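Mindau Recall Votes: a data card

Version 4, September 3, 2025

I've been obsessed with recall petitions for years, so putting this dataset out where anybody can use it makes me ridiculously happy. It covers every attempt to remove an elected official in the Mindau district, from the first signature sheet to the certified count (when it got that far, and most didn't). One row per attempt, plus a second table with one row per precinct for the ones that reached a ballot.

What's in it

The main file, attempts.csv, has 254 rows. Of those, 52 went to a vote and 31 ended with the official out of office. The other 202 stalled somewhere along the way: not enough valid signatures, a missed deadline, a court ruling, or the official resigning first. That last group is my favorite part of the whole thing — resignations under pressure almost never show up in election data, and they matter a lot if you want to know what a petition can do.
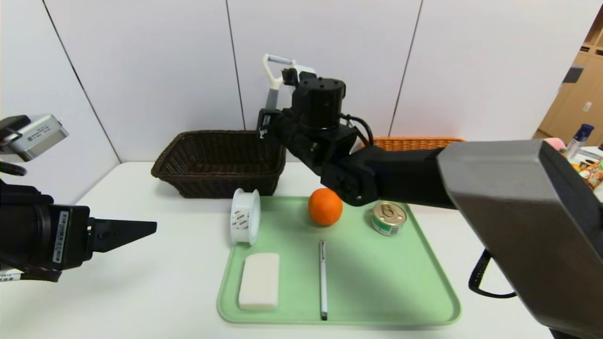 Does a resignation count as a successful recall?

It's kept separate. The outcome column says "resigned" when the official left after the petition was filed and before the ballot, and "removed" only when voters did the removing. If your project treats the two as the same thing, merge them on your side and mention it in your write-up.

Columns in attempts.csv

attempt_id: a short code that never changes between versions
office: mayor, council, school board, water board, or clerk
filed: the date the petition was accepted by the clerk
sigs_needed: valid signatures required
sigs_turned_in: raw count, before checking
sigs_valid: count after checking, blank if the clerk never got to it
reason: the grounds as printed on the petition, typos included
outcome: removed, kept, resigned, short, late, or court
source: where the row came from

The reason column is a joy to read! Some run to a single word and some go on for pages, and I cut those at 300 characters so the file would still open nicely in a spreadsheet. The full text is in the reasons folder, one file per attempt_id.
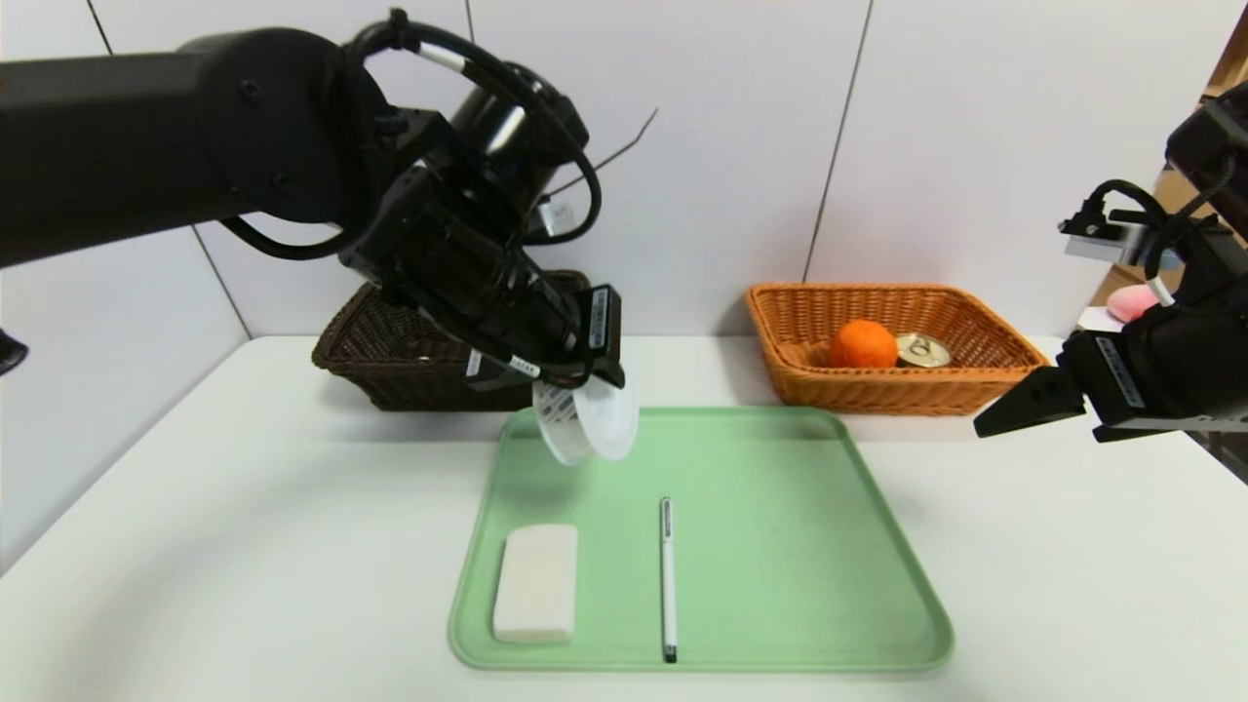
Signature counts need a little care. Older clerks wrote down the number of sheets and left it there, so for those rows sigs_turned_in is blank and the sheet count is in the notes file. Please don't multiply sheets by lines per sheet. I tried it, and the results were wild.

Where it comes from

Most rows were typed by hand from the clerk's ledgers. The Trajkovski papers filled in a long gap where one ledger is missing, and the Brultell newspaper index helped with filing dates. Where the ledger and the newspaper disagree, I went with the ledger and flagged the row.

Loading it

Everything is UTF-8 with commas and a header row. If you use Prestora (the small loader script in the tools folder), it reads both tables, fixes the date types and joins precincts to attempts on attempt_id. Plain spreadsheet software works fine too, but set attempt_id to text on import or the leading zeros vanish.

Known problems

Precinct lines were redrawn twice, and the precinct table uses whatever names were current on the day of the vote. There's no crosswalk yet — I'm working on one and would love help. School board rows before the first redraw are thin. Party is left out on purpose, as these offices are nonpartisan on the ballot.

Changes since version 3

Added the court outcome, which used to be lumped in with short
Fixed swapped day and month in the March filings
Moved long reasons to their own folder

Corrections are very welcome. Send the attempt_id, what's wrong, and a scan or a page reference if you have one.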